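**Roof quote: "free" upgrade to synthetic underlayment, is this a real thing?**

**mossyeave** wrote:

Two quotes for a 30-year-old asphalt roof, one story, simple gable. Relwood came in higher and itemized everything. Dindasell came in lower, one page, and threw in a "free premium underlayment upgrade worth $1134" if I sign by Monday. The rep, Geert Timmermans, was pleasant enough but couldn't tell me what I'd be getting if I didn't take the upgrade. So what is it an upgrade from?

I asked for the product name. He said "Zoubi or equivalent." Equivalent to what, and who decides?
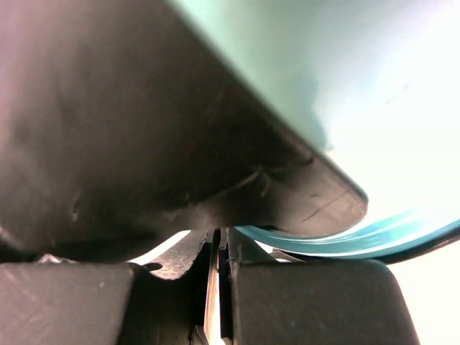 My other worry is flashing. Relwood wants to replace all of it, including the step flashing along the chimney. Dindasell says the existing metal is fine and they'll reuse it. I went up with a flashlight and some of it has marks on it, mostly pale curved scratches like the one on the dark piece in the photo, and I can't tell whether that's surface scuffing or something that matters. Neither rep got on the roof, by the way. One of them used binoculars.

---

**P_Arabzadeh** wrote:

Walk away from anything with a Monday deadline. Shingles will cost the same on Tuesday.

On the underlayment, make them write the manufacturer and the exact product on the contract. "Or equivalent" means whatever is on the truck. I had the same phrase in mine and got a roll with no printing on it at all. 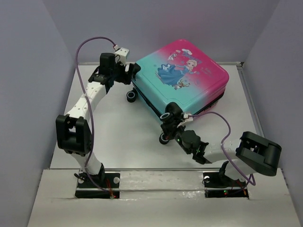

And reusing step flashing on a 30-year-old roof is how you end up with a stain on the bedroom ceiling. They have to pull the shingles off it anyway. The metal is cheap, so what they're saving is labor.

Parisa

---

**gutterball_390** wrote:

Disagree with Parisa on the flashing. I've torn off plenty of roofs where the step flashing was in better shape than what the supply house sells now. If it's set behind brick with good counterflashing, ripping it out can do more harm than leaving it. Depends on the metal and who's doing the work.

Agree on the deadline though. That's a sales trick older than the roof.

---

**P_Arabzadeh** wrote:

> Depends on the metal and who's doing the work.

Sure, and he has a guy with binoculars deciding. I'd want somebody to put a hand on it first.

---

**skarkadham_sid** wrote:

I work for Skarkadham, we do siding and some roofing, so take this how you like. Underlayment upgrades get thrown in all the time because many crews only stock one kind. It isn't an upgrade if everyone gets it. The $1134 is a number somebody typed. 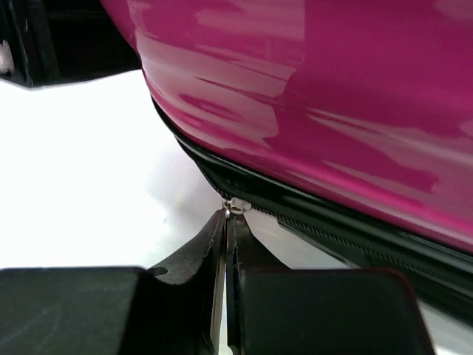 What I'd look at is the edges. Ask both of them about drip edge, starter strip and how they handle the rakes. Water gets in where two things meet, and it doesn't much care how nice the big flat part looks. Same idea as that pink suitcase, hard shiny shell and then a zipper running along the seam. If Dindasell's one page doesn't mention drip edge, assume you aren't getting any.

---

**mossyeave** wrote:

It doesn't mention drip edge. I called and was told it's "available" for $219. Decking isn't mentioned either. Relwood has replacement sheets priced per sheet, in writing.

So the gap between the two quotes is now $390, and that's before anybody has found a rotten board.

---

**gutterball_390** wrote:

There you go. I still say Relwood is padding the flashing line. Ask them to price it both ways, and ask who makes the call once the shingles are off. Get photos of the chimney side before they cover it up.

---

**skarkadham_sid** wrote:

Good advice. I'd also ask whether it's their own crew or a sub. Either can be fine, but you want the name on the permit to match the name on the contract.
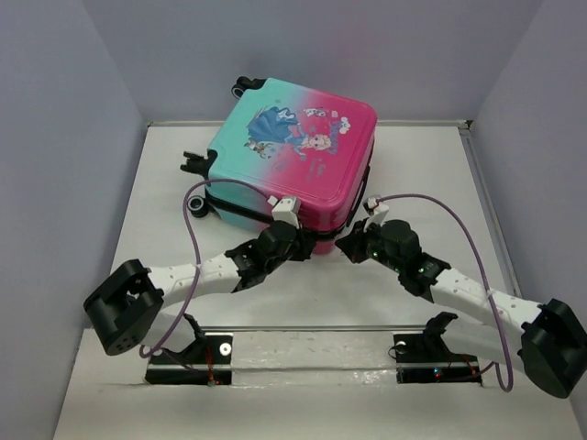 ### Update from mossyeave

Told Geert I wasn't signing Monday. He called back that evening and the deadline had moved to the end of February, so make of that what you will. The upgrade is still "free."

Relwood priced the flashing both ways and will send someone up a ladder before I sign. I haven't decided. I still don't love their warranty wording, which covers "workmanship" without saying what that includes, and if anyone has gotten a company to spell that out I'd like to see the language.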